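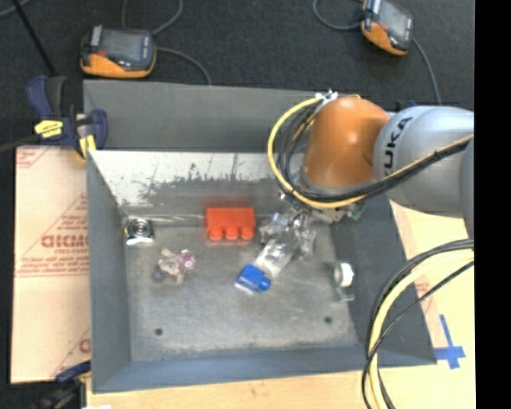 The KUKA over the metal bin in March, with some of the test objects on the floor of the bin.

I promised to write about the grasping work when I have a result that I believe myself. Now I have one. It is small, but I want to put it down before I start the next round and forget the details.

The question was simple to ask. When the robot misses an object in the bin, what should it learn from the miss? In my first version, which I called Nostach, every failed grasp got the same label, a zero. The network then became very careful. It learned to like toy bricks, and it stayed away from everything clear or shiny.

Gunhild Gunnlaugsson read my notes and asked why a grasp that moved the object should count the same as a grasp that touched nothing. I had no good answer. So in the second version, Vistberg, I compare the camera picture before and after each attempt, and a failed grasp where the object has moved gets a label between zero and one. I tried several values and kept 0.3. I cannot defend this number with theory.

Both versions were trained on the same 800 attempts. After that I gave each of them 100 test attempts, with objects mixed again by hand between the runs. Vistberg picked up 71, Nostach 58. With so few attempts the difference could be smaller in reality, and I would like to see it again before I use a strong word for it.

Most of the gain came from the hard objects. Clear plastic is still the worst. The depth camera gives holes or wrong values there, and the metal of the bin makes it more difficult, as a bright object gets a second copy of itself in the wall. Two times I watched the arm go down very confidently to the reflection of a red brick. Our comparison step has the same weakness: if the reflection moves, the program thinks that an object has moved. I now mask the walls and compare only the floor – a simple repair, but it removed most of the false labels.

One thing I did not expect is that the corners became better too. With the old labels, the robot almost never tried there. With the new ones it pushes an object out of the corner, gets its partial reward, and sometimes picks it up on the next attempt. I had not programmed any pushing, and I am not sure if I should call it a strategy.

Next I want to collect around 300 more attempts with transparent objects only, and to test if 0.3 is still a good value for them. I also have to write the comparison step again in a cleaner way, the present code is full of numbers that only I understand. If you have worked with partial labels for grasping, please write me in the comments which value you used and how you chose it.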